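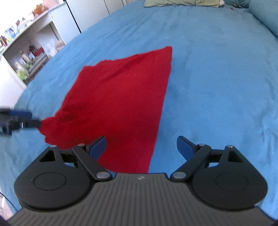
Comparing Two Fingertip Pads for Hand-Held Grippers
Shewit Assefa
Tuesday, July 11, 2023

My project started with a simple question: does the pad on a gripper fingertip matter when the thing you are picking up is cloth? Most of the tests I read about in April used blocks and cups, and cloth is so much more fun! It slides, it bunches up, and it never lands the same way twice.

I tried 2 pads, which we call Landska (soft, with a fine texture) and Pilari (firmer and smooth). Both fit the same hand-held grippers, so swapping them only takes a screwdriver and some patience. The job was to spread a cloth on a bed, working with one gripper in each hand, and then fold it corner to corner. I did 14 folds with each pad.

Landska dropped the corner 2 times. Pilari dropped it 10 times, nearly always while I was lifting and hardly ever while I was pulling sideways. I did not expect the gap to be that big. Pilari was nicer for letting go, though. With Landska the fabric sometimes clung to one finger and I had to shake it free, which spoiled a few good folds.

The bed turned out to be a tougher surface than our lab table. If I pressed down too hard, the fingers pinched the sheet along with the cloth. Coming in at a low angle from the side helped a lot with both pads.

Next I want to try one pad of each kind on the same gripper, and a thicker fabric, maybe a towel.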